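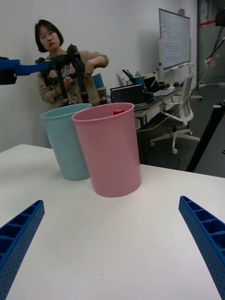
Visit to the Tudonero Workrooms, Colombo Street: Report of the Flonitance Facilities Office

Purpose of the visit

The Facilities Office of Flonitance attended the open day held at the Tudonero workrooms on Sun 15 August. The visit was arranged in connection with the refitting of our own second floor, which is to be divided into shared rooms for tabletop work, desk work and small meetings. Tudonero completed a similar refit in April and had invited neighboring institutions to see the result.

The visiting party was asked to report on four matters: the choice of tables and chairs, the storage of small items, the handling of cables at desks, and the use of glass between rooms. Prices were outside the scope of the visit. They will be taken up with the supplier, Kindon, in separate correspondence.

Arrival and general arrangements

Visitors entered from Colombo Street and were received in the lobby, where printed floor plans were available. The open day was well attended. According to the hosts, 573 visitors had registered, and admission was by time slot in groups of 24. Our group was admitted in the second slot of the morning and remained in the building until shortly before lunch.

The signs between the lobby and the staircase were clear, but those on the upper landing were not. Two doors carried the same room number, one of them evidently left over from the old plan, and several members of our group went first to the stationery store. The hosts were informed and a paper notice was put up while we were there.

Coats and bags were left in a side room next to the lobby. The hooks were set too high for some visitors. A second row at a lower height would be desirable in our own building and should be added to the drawings now, before the walls are painted.

The tabletop workroom

The room of greatest interest to the party was the one used for tabletop work. The walls and tabletop are white and the floor is dark grey. Small objects show up very clearly against the table. A pink plastic cup and a light blue one were standing close together near the middle of it, and both could be told apart at once. What appeared to be a red block lay inside the pink cup, just under the rim, and it too was easy to see from the near side of the table.

The party discussed this point at some length. Our existing tables have a speckled brown surface, and complaints about lost screws, pins, counters and erasers have been frequent. A plain white surface will show marks sooner and will have to be wiped more often. In the opinion of the Facilities Office this is acceptable. The present cleaning contract already provides for a daily wipe of all tables, and the contractor has confirmed that no special product is required for a plain surface.

The cups also deserve mention. Tall plastic cups are inexpensive and easily washed, and a strong difference in color makes it possible to give a spoken instruction such as "the pink one" without any label. They take up little space on the table. A tall cup can be knocked over more easily than a shallow tray, however, and the party recommends that both types be kept in stock. Trays would be preferred for the children's sessions held at Flonitance during the spring break.

The room was in use at the time of our visit. A woman in a beige cardigan stood on the far side of the table, working with a black handheld device held in both hands in front of her. The distance between the table and the wall behind it is therefore of practical importance, as people work standing in that space. Our own draft plan shows tables pushed against the wall on three sides. The party recommends that this be changed and that tables be placed so that a person can stand and move freely behind them.

Desk area

A desk stands to one side of the same room. It was in full working order on the day, which is to say that it had not been cleared for visitors, and the party found this more instructive than a bare display would have been. Two laptops were on it, one of them open, together with a blue container, a dark cup with items in it, and a small pale cup toward the back.

It was noted that the desk was crowded. Two laptops and a few containers are sufficient to fill a surface of this kind, and very little is left for paper. For our second floor, the desks first proposed are the smallest in the Kindon list. The Facilities Office now considers them unsuitable for any room in which two computers may be used at once, and will ask Kindon for the dimensions of the next size.

Black cables hung from the edge of the desk toward the floor. The party does not regard this as a serious fault, but it is the usual outcome where desks are bought without a channel or tray on the underside. The same problem exists throughout our first floor. It was agreed that the order for new desks will specify a cable tray as standard and that outlets will be placed on the wall behind each desk at a height which can be reached without kneeling. The electrician should be consulted on this before the order is signed.

Chairs

The chair at the desk was a white office chair with a mesh back, mounted on a five-star base with casters. Members of the party have used chairs of this general type elsewhere and spoke well of them in warm weather. White mesh may be harder to keep presentable than black. The present stock at Flonitance is black throughout, and a mixture of the two would look untidy in the meeting rooms, though it would matter less in the workrooms.

Our second floor requires 60 chairs. The draft order was for 100, the larger number having been carried over from an earlier plan that included the lecture room. The Facilities Office asks that the order be corrected before it is sent. Casters should be suited to hard floors, as the carpet is to be removed in all rooms except the reading room.

Whiteboard and glass

A whiteboard on a stand was placed against the back wall, with a tray along its lower edge. Writing in dark marker was present on it but faint, and could not be read with comfort from across the room. Whether this is a matter of the marker or of the surface cannot be determined from a short visit. At Flonitance the cause has nearly always been old markers returned to the tray, and the purchase of fresh ones each term is again recommended.

The party favors boards on stands over boards fixed to the wall. A board on a stand can be moved when a room is rearranged, and no drilling is needed. The matter of storage when the board is not wanted should be considered, as our corridors must be kept clear under the fire rules.

The glass partition carries a red horizontal stripe. A marking of this kind helps people to notice the glass, and it is a requirement that our own designer had left until a later stage. The stripe is plain, can be seen from well inside the room, and goes acceptably with the white walls. The Facilities Office proposes a stripe of the same character on the second floor, in the dark green used on our existing doors. The height is to be settled with the designer.

Other rooms

The stationery store, which some of our group saw by accident, is narrow but well kept. Shelves are marked by contents and the heavier boxes of paper are at knee height. The step stool was chained to the shelving, a practice which our own staff may wish to copy.

The kitchen on the upper floor was too full for a proper inspection. Coffee and rolls were served there to all groups. The single sink was plainly not sufficient for the day, and washed cups were being set out to dry on the windowsill. Our plan provides for a double sink and should stay as it is.

The small meeting rooms were warm. The hosts explained that the blinds had been ordered from Kindon together with the tables, but that the first delivery was in the wrong width and had been returned.

Recommendations

The Facilities Office requests approval for the following:

Plain white tabletops in all second-floor workrooms, with standing room left on every side.

Desks one size larger than those in the draft order, each with a cable tray.

Correction of the chair order to 60, with casters for hard floors. The color remains open.

Plastic cups in clearly different colors, and shallow trays, for small parts.

Whiteboards on stands, with a place assigned for storing them.

A horizontal stripe on all glass partitions, to be added to the drawings at this stage.

A lower row of coat hooks by the entrance.

A letter of thanks has been sent to Tudonero. The hosts have offered a second visit on an ordinary working day, and staff who will use the new rooms are invited to give their names to the Facilities Office if they wish to take part. Samples of the tabletop and of two chair fabrics have been requested from Kindon and will be placed in the first-floor corridor for comment when they arrive.

Facilities Office, Flonitance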